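Subject: Re: [toyswap] Plush sorting, washing, and what goes in which bag

Hello all,

Ailbhe Ó Ceallaigh wrote:

> Nour, before the October swap could you say how you want the soft
> toys handled? Last time Etbridge and Turnis did it differently and
> we ended up with bears in with the jigsaws. Also, do we still take
> the ones with music boxes inside? I have two and no idea if they
> can be washed. And is there a limit per family? Somebody at Turnis
> asked me and I made up an answer.

Great questions, and I'm so glad somebody is thinking about this before the night itself! I've been washing soft toys for far too many years and I still get a small thrill when a grubby old rabbit comes out of the machine looking like a new one.

First, the numbers. We had 779 toys through at the last swap, over 100 of them soft, and the new hall at Etbridge has a proper back room with shelves, so there's space for plenty more. Please keep bringing them. The limit per family is whatever you can carry in one trip. (Ailbhe, I hope that's close to what you told them.)

**Washing.** Most modern plush is polyester inside and out and will go through a cool gentle wash in a pillowcase tied at the neck. Use half the liquid you would for clothes. No softener, it makes the pile go greasy. Spin on low, then squeeze in a towel and stand them somewhere airy. Turn them every few hours. Short curly pile like the cloud sort takes ages in the middle, so leave it a full extra day even if the outside feels fine.

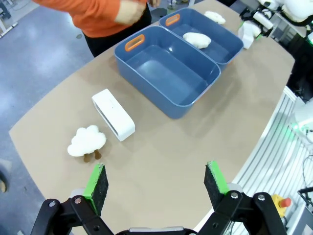

*White cloud plush with little brown legs*

Long fur wants a pet brush while it's still damp. Do it in short strokes from the ends and you'll be amazed, I did a whole lion this way and he looked as if he'd been to a wedding.

**Music boxes and beans.** Anything with a battery or a wind-up part gets surface cleaning only: a cloth wrung out in soapy water, then a clean one, then a dry one. So yes to your two, Ailbhe, bring them along! Old bean toys are trickier. If the filling is plastic pellets it can be washed, but if it's real dried beans or wheat it'll swell and go off, so I turn those down.

**Mending.** Ladder stitch for seams, always, and in doubled thread. Loose plastic eyes come off altogether and get replaced with embroidered ones. I have a huge tin of black and brown thread and will happily teach anyone, it takes ten minutes to learn and then you can't stop. My old Awwad pattern booklet has a page of noses too, if you fancy a challenge.

**Sorting.** Two groups this time, at both halls: small enough to sit in your hand, and everything else. Big ones go straight on the shelves.

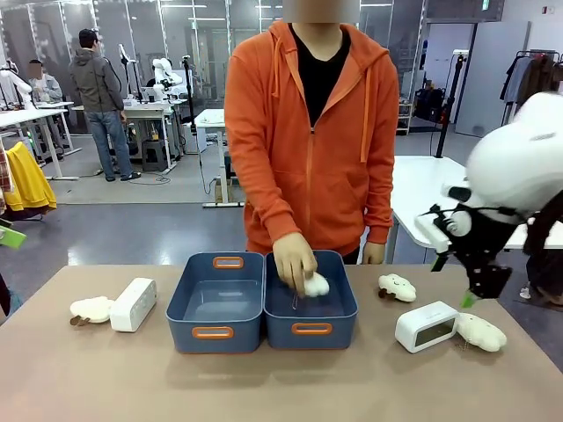

**What happens to the soft toys that don't find a home on the night?**
They go to the Hururero playgroup, who are happy with any size as long as the seams are sound. Nothing needs wrapping.

Please keep the sewn-in labels on, even the ugly ones. Parents like to see the washing advice, and the age mark matters for the under-threes.

I'll be at Etbridge from 2 in the afternoon with the thread tin and the pet brushes. If someone from Turnis could bring spare pillowcases that would be brilliant, mine have all got holes.

Nour Issa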